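2. What people in Pamuddale chose to mend

It may help the reader if we begin with the letters themselves, which are a pleasure to spend time with and which have kept us busy for longer than we care to admit. The Goossens collection holds 1163 letters sent to the household column of a local weekly paper, nearly all of them from Pamuddale and the villages on the Rarkley side of the valley. They were written by people who had something broken at home and wanted to know whether it was worth saving. There are kettles, bedside lamps, door chimes, a great many toasters, and one long and rather touching correspondence over a hearing aid. Most run to a single page, though a few writers were plainly glad of the company and carried on over the back.

We read every letter twice, in the order in which it was filed, and noted what the object was, what had gone wrong with it, and whatever the writer told us of where it had come from.

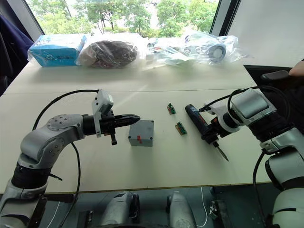 Why did people write to a newspaper when there was a repair shop in the town?

Many of them wrote before going to the shop, so that they would know what to ask for and would not feel foolish at the counter. Cost comes up too, but far less often than we had expected when we began.

Zondik, the shop in question, is named in almost 200 of the letters, and usually with affection. Writers describe the bell on the door, the smell of hot dust, and the brown paper tickets tied on with string. What they seem to have dreaded was being told, kindly, that a thing was past mending. Štěpánek (Romana Štěpánek, in her earlier study of the same valley) calls this "the walk home with the bag", and we have borrowed her phrase in our own notes ever since, as it fits so many of these letters so well.

Electrical faults deserve a word of their own. A loose wire frightened people in a way that a cracked handle did not, and the letters change in tone accordingly: the sentences get shorter, and husbands, uncles and neighbours are brought in as witnesses.
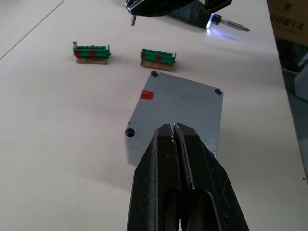

Even so, the fear did not always lead to the object being thrown out. Quite often it was put in a cupboard — sometimes for years — and the letter was written only when somebody moved house or the cupboard was needed for something else. We have counted these as a separate group, which we call "kept but not used", and we return to them in the next section, where they turn out to matter a good deal.

Fixed wiring, meaning sockets, switches and the boxes behind them, appears much less often than lamps and kettles. Tenants tended to regard it as the landlord's business, and owners as a job for the electrician. When it does appear, it is mostly in letters from March, after the damp months.

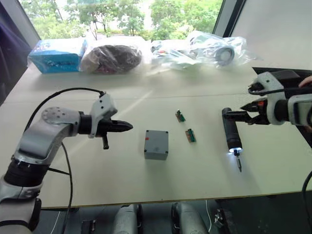 Figure 2. A small grey plastic junction box with dark screw heads at its four top corners.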